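**Part-time shop assistant wanted at Mazurek Stationery & Gifts, starting in May**

We've been selling paper, pens, birthday cards and the odd wind-up toy from our corner shop on Pilby Street for longer than I care to add up, and we're looking for one more friendly person to join us behind the counter. If you like people, like pencils, and can find the end of the tape without losing your temper, please read on!

The job is three shifts a week, mostly afternoons, finishing at 6. You'd be serving customers, unpacking deliveries, keeping the card racks in order (they get into a terrible state after school lets out) and helping with the Sivetti notebook wall, which has a following all its own. We carry 300 different cards at any one time, and I promise you will have opinions on them within a month. Gift wrapping is part of the job too. Teresa Witkowska has been wrapping here since before I took over, and she'll teach you her corners, though she'll tell you straight out if yours are sloppy.
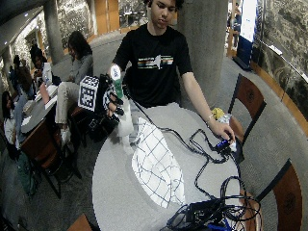

You don't need to have worked in a shop before. Our last two hires came to us from a bakery and from a library, and both of them were wonderful. What we do need is somebody who turns up on time, can handle cash and a card reader, and doesn't mind lifting a box of copy paper now and then. A little Polish or Spanish would be a nice extra with our regulars, but please don't let the lack of it put you off.

Pay is discussed at interview, and it goes up after your first 3 months. You'll get a staff discount on everything in the store except the Indetti fountain pens, where the margin is so thin I barely get one myself. There's coffee in the back room, a decent chair, and a bus stop right outside (the 536 stops there, and it's usually on time).

To apply, drop in and ask for Halina, or leave a letter at the counter. One page is plenty. Tell me a bit about yourself, which afternoons you can do, and what you like to write with. I read every letter myself and I'll get back to all of you, even if it takes me a little while during the graduation card rush.

Halina Czerwiński
Owner, Mazurek Stationery & Gifts
80 Pilby Street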